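课程项目报告：四轨录音小样的制作与混音

小组成员：Florian Gilbert、Birsen Çınar、Mathis Delorme
指导教师：Séverine Brunet

一、选题

本学期的项目要求每组完成一首原创电子音乐作品，并提交录音过程的书面说明。我们组在第一次讨论时有两个方向，一是用软件合成器做一首纯舞曲，二是用四轨磁带机录一首带人声的慢速曲子。Birsen 之前在 Dodovero 乐队弹过键盘，手里有一段没用上的和弦进行，速度偏慢，所以选了第二个方向。曲名定为《Lennox》，时长控制在四分钟以内。

二、编曲

歌曲采用主歌、副歌、主歌、副歌、尾奏的结构，没有桥段。鼓的部分用鼓机编写，只有底鼓、军鼓和闭镲。贝斯由 Mathis 用手弹录入，副歌比主歌高一个八度。键盘使用两种音色，主歌是电钢琴，副歌换成弦乐铺底。人声由 Florian 演唱，歌词为法语，副歌有一层和声。

初稿的尾奏有 32 小节，Brunet 老师听过后认为太长，我们删到 16 小节，并把弦乐提前两小节淡出。

三、录音

录音在六月完成，地点是学校的 2 号排练室。四条轨道的分配如下：第一轨鼓机，第二轨贝斯，第三轨键盘，第四轨人声。由于和声需要单独一轨，我们先把前三轨缩混到电脑里，再把缩混结果录回磁带的第一、第二轨，空出后两轨给主唱与和声。

缩混之后底鼓变得模糊，高频也有损失。我们试过在录回之前提升高频，镲片变得刺耳，最后只提升了军鼓所在的频段。人声录了 15 遍，采用的是第 11 遍，其中第二段主歌的最后一句用第 9 遍替换。

四、混音

混音在电脑上进行。贝斯在 2198 赫兹处有一个明显的琴弦噪声，用窄带均衡衰减后基本听不到。人声在 2787 赫兹附近与弦乐重叠，我们衰减的是弦乐，人声保持原样。

混响只用了一种，主唱、和声与电钢琴共用，发送量不同。鼓和贝斯不加混响。磁带底噪在主歌开头比较明显，我们试过降噪插件，处理后电钢琴的尾音被切掉，于是保留了底噪。
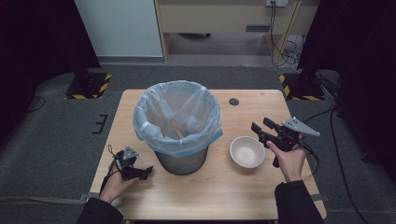

Mathis 做的第一版混音里贝斯过大，在耳机里正常，在教室音箱上则盖住了人声。第二版把贝斯降低 3 分贝，底鼓不变。第三版只调整了副歌和声的左右位置，提交的就是这一版。

五、试听反馈

我们请同班的 Brosis 组和录音课助教 Wiremu Faulkner 试听。Brosis 组认为副歌进入时力度不够，建议加一次镲片。Faulkner 认为歌词在第二段主歌不够清楚，原因可能是替换的那一句离话筒较远，音色与前后不一致。镲片的建议已采纳，歌词的问题因为排练室已经还给学校，没有重录。

六、不足

前期没有计算好轨道数量，缩混用掉了两个下午。录音记录不完整，贝斯用的是哪一档增益没有写下来，补录时只能凭耳朵对。另外，磁带机的转速比标准略快，我们到混音时才发现人声与调音器不符，好在全部轨道都在同一台机器上录制，彼此之间没有音准问题。

七、分工

作曲与键盘：Birsen Çınar
作词与演唱：Florian Gilbert
贝斯、鼓机编程与混音：Mathis Delorme
报告撰写：Florian Gilbert、Birsen Çınar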